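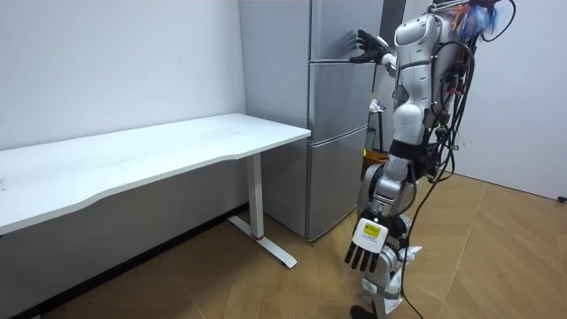

Is it fine to leave the desk so close to the refrigerator?
Leave it where it is for now, please. Lucía measured 60 cm for the door, and that is enough.

Ainhoa Barrios wrote:
> The desk is wiped, but I found one bottle with
> a green cap. Do I throw it away or put it in
> the refrigerator?

Dear Ainhoa,

Thank you for the cleaning. Please keep the bottle until Monday – maybe the owner reads this list. The lower shelf has space.

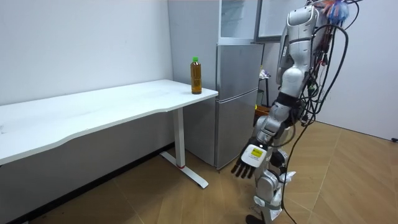

Bottle with green cap, right end of the desk

Kind regards,
Teodoro Collado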